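Two-arm Valla cell. The right gripper opens by itself in mid-task, no alarm, 12 times in 46 runs. The vendor says "recalibrate." I don't buy it. Anyone?

**strachan_b**
Recalibrate, then power cycle. Fixed mine.

**Athina Xenos**
I doubt calibration drops anything. Check the wrist cable for strain at full reach, and log gripper current for 21 runs before paying anyone. Keep hands out until it's sorted.

**istow5**
Same fault here, never solved.

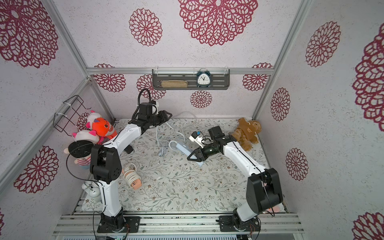
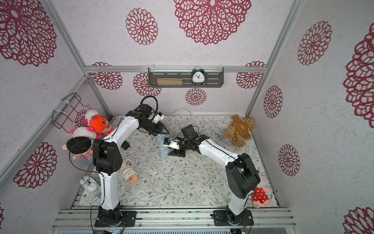
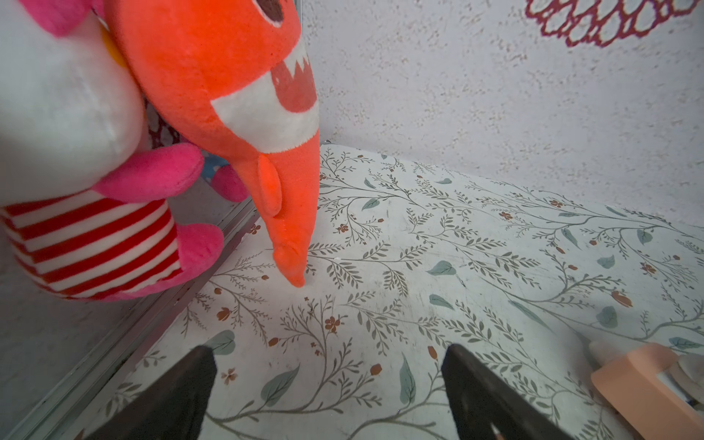
*Cord job, cloth job, gripper by the toys. Same cell.*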